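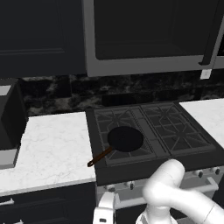

Zomham Makers Forum > Robots and automation > Home builds

Pan pick in the sim kitchen: base position or planner?

Posted by jindby_shed, 2020-05-31

I've been stuck on the same task for two weeks and would like some other opinions before I change anything structural.

The build is a single arm on a wheeled base, all printed shells over bought-in actuators. The real one is in bits in my garage waiting for a shoulder bearing, so everything at present is in simulation. The task is to pick the frying pan up off the hob by its handle and put it down on the worktop to the left of the cooker.

The pan is on the left grate. The handle comes forward and to the left, over the front corner of the hob, so the end of it is hanging out towards the left worktop. The base starts to the right of that, which means the arm has to cross in front of the cooker to get to the handle. On the way it has the knobs and the oven door rail to deal with.

What happens is one of two things. Either the planner takes the arm low and the forearm shell clips the oven rail, or it goes high and the gripper comes down on the handle at such an angle that the pan swings round when it closes. Out of 266 runs I've had 90 where the pan ended up on the worktop the right way up.

Planner is the stock sampling one. Collision meshes are convex hulls. Grasp pose is fixed relative to the handle, roughly 2 cm in from the loop at the end.

Should I be working on the planner, or just driving the base over to the left first?

Reply by wenham_tom

Drive the base over. You've built a thing with wheels on it and then asked the arm to do the wheels' job.

Reply by gritstone

Agree about the base, but your grasp point is also wrong. If you take hold right by the loop you have the whole weight of the pan out at the far end and the fingers act as a hinge. Go further up the handle towards the pan. It's a long handle, there's room.

Reply by jindby_shed

I did think of that. Further up and the palm gets close to the grate. With the convex hulls the grate is a solid slab as far as the checker is concerned, so it rejects most of those poses before it even tries them.

Reply by gritstone

Then that's your problem. A hull round a lattice grate with spokes is a box. Same for the oven rail - if the hull takes in the rail and the door together you have filled in the gap behind it, and if the rail has a bend at the end you've made it fatter than it is. Decompose the meshes properly and try again before you touch anything else.

Reply by wenham_tom

He doesn't need his fingers in the gap behind the oven rail to pick up a pan. The slab grate I'll give you.

Reply by Theresia Lehner

I had a very similar set-up last year with a smaller arm, and I'd go against both of you on the base.

If the base moves left, the arm is square on to the left worktop, and then the handle is pointing almost straight at the robot. It sounds ideal but my wrist ran out of travel. To close across the handle the wrist had to roll nearly to its stop, and then there was no roll left to keep the pan level during the lift. Coming in from the right the fingers were already close to the correct angle.

What I changed was the approach. I put in one waypoint in front of the hob, above the level of the grates, and made the arm go through it every time. After that it stopped fouling the knobs. It isn't clever but I stopped having to watch it.

Reply by wenham_tom

How much wrist travel did yours have? If it was one of the small hobby servos that's a different case from his.

Reply by Theresia Lehner

Less than his, yes. I'd still check it before moving the base. It takes five minutes to print the wrist angle at the grasp.

Reply by jindby_shed

Printed it. Current position, the wrist is sitting 19 degrees off its limit when the fingers close. I haven't tried the other side yet.

I should have said as well that the base position isn't entirely free. In my real kitchen there's a table leg on the left and the robot can't stand square to that worktop. It can go a little way over and that's all.

Reply by gritstone

You should have said that in the first post.

Reply by avram_k

Can I ask why the sim has a marble kitchen in it if the real one has a table leg in the way? I've seen this a lot on here. People spend a month getting a grasp to work over somebody's ready-made cooker and then their own hob is 50 mm lower with a different pan on it. Model your own kitchen. Tape measure, boxes, an afternoon.

Reply by jindby_shed

Fair point, but the ready-made one came with hinges, drawers and knobs that turn, and I wanted those for later. I've moved the counter height to match mine. The pan is the one that came with the scene.

Reply by avram_k

Weigh your real pan. Mine was well over what the model said and the first time I ran it on hardware the elbow sagged and set it down by itself.

Reply by Zuzana Hrubý

A few things from the physics side, in no special order.

Check the friction on the handle. The default in a lot of scenes is one value for everything, so your handle may be as slippery as the worktop. A swinging pan can be nothing more than that.

Check the pan's centre of mass. If somebody made it from a single mesh with even density it will be out towards the handle compared with a real one, where most of the weight is in the base.

Your gripper closing speed matters as well. If it's a position command with a stiff gain, the first finger to touch pushes the pan before the second one arrives. Slow down the last bit of travel, or let the wrist go soft while the fingers close. I'd try this first as it's one line.

I don't agree that you should decompose every mesh. Do the grate and leave the rest. The checker will crawl otherwise.

Reply by gritstone

It won't crawl on anything bought in the last five years.

Reply by Zuzana Hrubý

Mine is older than that.

Reply by jindby_shed

Back with some results. I did them one at a time so I could tell what was doing what.

Slow close: the pan still swings but a good deal less. Definitely keeping it.

Grate mesh decomposed, grasp point moved up the handle: planner now finds poses it was throwing away. Planning is slower, enough to notice, but I can live with it.

Waypoint in front of the hob: no more hits on the oven rail. I got one new failure out of it, where the elbow came across and brushed a knob on the right of the panel. Raised the waypoint a bit and haven't seen it since.

Friction was indeed one value for everything. I've put something higher on the handle, which is a guess. Centre of mass I haven't looked at.

Base I've left alone for now.

Reply by wenham_tom

Glad it's better. I still think you'll end up moving the base once the real arm is under load. A long reach across with a pan on the end is hard work for the shoulder, and the shoulder is the bit you're waiting on a bearing for.

Reply by Theresia Lehner

That I do agree with. Try it with an empty pan, and somebody at the power switch.

Reply by jindby_shed

Will do. The bearing was ordered in April and still hasn't come, so there's time. I'll run the full batch again tonight with all of the changes in and the base where it is, then again with it over to the left as far as the table leg would let it go, and put both sets up in here.

Reply by avram_k

And weigh the pan.

Reply by jindby_shed

Kitchen scales are out.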